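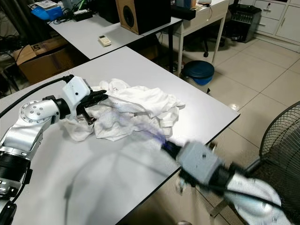

White cloth handling with a multi-fingered hand, Hetau textile bench.

Hetau sets 2026 equipment plan for two-arm garment handling

9th October – Hetau, the laundry and linen services group, has approved the purchasing plan for its garment handling programme. The plan covers arms, end effectors, spares and floor preparation at the Plarkness site. Orders will be placed in November.

The approved specification calls for arms in pairs, mounted to work across a standard flat table. Single-arm cells were costed and dropped at the second review. Grippers are budgeted separately from arms, as they wear at a different rate and will be replaced on a shorter cycle.

"The arm is the easy line to price," said Sugeng Tuhumury, head of equipment planning at Hetau. "Fingers, cables and wrist parts are where earlier budgets ran short, so each now has its own line and its own stock level."

The opening order includes 293 spare finger sets and 697 metres of replacement cable, held in a single store at Plarkness. The programme allows 3902 operating hours per cell before the first full service. A further 1766 hours are set aside across the site for operator training and fault finding. 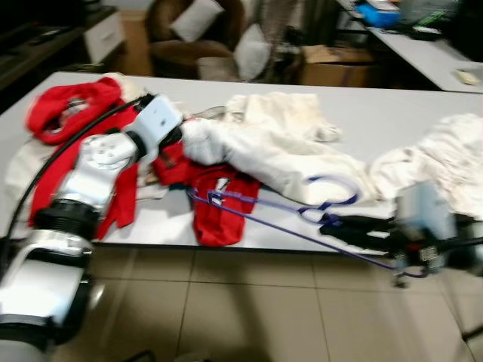
Red and white garments on the work table, with a gripper at the red pile.

Supply of the arms will go to tender in two lots. Gosling, which carried out the site survey, will draw up the power and cable routing drawings for both. Bidders must state lead times for wrist housings and joints, and must quote for removal of equipment at the end of the lease. Prices are to be held for the full order period.

Scheduling software will be provided by Plorkeo under its existing contract. No extra licences are needed for the first year.

"We asked for tables that staff can also use by hand," said Sutrisno Hutapea, site engineer at Plarkness. "If a cell is down for service, the bench stays in use."

Tender documents can be requested from the Hetau purchasing office. Questions on the technical schedule should be sent in writing and marked for the attention of the equipment planning team.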